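Halliday quilted oven mitt, orange with flowers
Reviewed in January 2022

I have used this mitt since August, so I think it is enough time to say something fair. I bake bread two times a week and I cook dinner in the oven almost every day. My old mitts were silicone, and I was never friends with them. They were stiff, my hand was sweating inside, and I could not feel the edge of the tray.

I ordered from the Zarkeo shop because they had it in orange. In the same order I could choose the Flulis mitt, which is longer and more expensive, but it was only in gray. The package came in a paper envelope, without any box, and the mitt was folded in half. The fold disappeared after the first wash.

First the good side. The quilting is thick but it still bends, and I can close my thumb around a handle without fighting. With a normal baking tray at 300 degrees Fahrenheit I can walk from the oven to the table and put it down slowly. With my cast iron pot it is different. After some seconds the heat starts to come through at the thumb, so for this pot I take a folded towel also. The loop for hanging would be better if it was longer — mine goes on a small hook only.

Now the washing. I wash it at 40 degrees Celsius with the kitchen towels and dry it flat. The color stayed bright, which surprised me, as I expected orange to become tired very quickly. The lining needs much longer to dry than the outside, so do not put it back on the hook too early.

My biggest complaint is the finishing at the opening. The white binding is a nice detail next to the print, but the sewing there is not so careful as on the rest of the mitt, and loose threads hang from it. I cut such threads with small scissors and do not pull them. 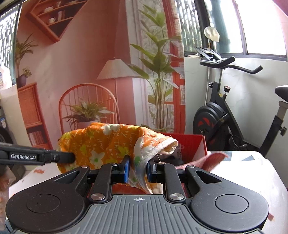

Jarkton wrote under my first short review that the binding on his mitt opened completely after one winter, and that he closed it again by hand with strong cotton thread in one evening. He also asked if the lining moves when I take my hand out. Mine does, a little, when my fingers are damp. I push it back with a wooden spoon.

About the size: my hand is medium and there is free space at the top of the fingers. My husband has large hands and for him it is correct. For a child I would look for another one.

The print is a question of taste. I like the white flowers and the small words between them, "Love" for example. My sister says it is too much for one mitt.

I give four stars from five. One star is missing for the binding and the short loop. I will buy a second one, for the left hand, if the orange comes back in the shop.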